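Why I keep going back to Jamden

I've had the songs from Jamden stuck in my head since Sunday and the only cure I can think of is to write about it.

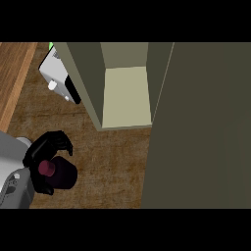 Do you need to know the stage show before you see the film? You'll be fine going in cold, as the film tells the whole story from the start and even adds a short opening bit to explain who's who in the village.

I went with my sister, who knew nothing at all, and she followed every minute of it. I knew far too much (I saw the touring production twice, and wore out the cast recording in my old car) and I still sat there grinning like a fool.

For anyone who hasn't come across it, Jamden is set in a seaside town called Fledby, where the ferry has stopped running and everybody has a different idea about whose fault that is. There's a baker, a retired ferryman, two sisters who haven't spoken in years and a brass band that turns up whenever anyone is trying to have a private conversation. I love the brass band. I could watch a whole film about the brass band.

Santino Ocampo plays the ferryman, and he is wonderful. On stage the part is usually sung big, all chest and arms, right out to the back row. He hardly raises his voice. When he gets to "The Last Boat Out" he's sitting on an upturned crate peeling an orange, and he sings most of it to the orange! I had my doubts for the first verse. By the second I'd stopped eating my popcorn.

Lucinda Greenberg is the older sister, and if you only know her from the detective series you're in for a treat. She can really sing. There's a long note near the end of the harbour scene that I timed in my head at around 20 seconds, though my sister says I was holding my own breath and can't be trusted.

Now, the changes. The film runs 105 minutes, so things had to go. The Droleo number has been cut down to a single verse and I did mind that, quite a lot – it's the silliest song in the show and always gets the biggest laugh. The Van Dusen family have been squashed together as well, so the uncle and the schoolteacher are now one person. That works better than I thought it would, apart from one line about marking homework at sea that makes no sense any more.

On the plus side, there's a new song. It comes quite late, just after the row in the bakery, and the younger sister sings it while walking all the way down the hill to the water. No dancing, no chorus. I won't say what it's about, but I've listened to it 6 times today and it's not even teatime.

The sound in our cinema was a bit muddy in the crowd numbers. I missed half the jokes in "Market Day", which is a shame when the words are so quick. If you've got a choice of screens, pick the one with the better speakers over the one with the comfy seats.

Two small things for people who already love the show. The red umbrella is there, look behind the baker in the wedding scene. And stay for the credits – the band gets one more go at the tune, and they play it much too fast, and it's glorious.

I'm going again next week with my mum. She's already asked if she's allowed to sing along.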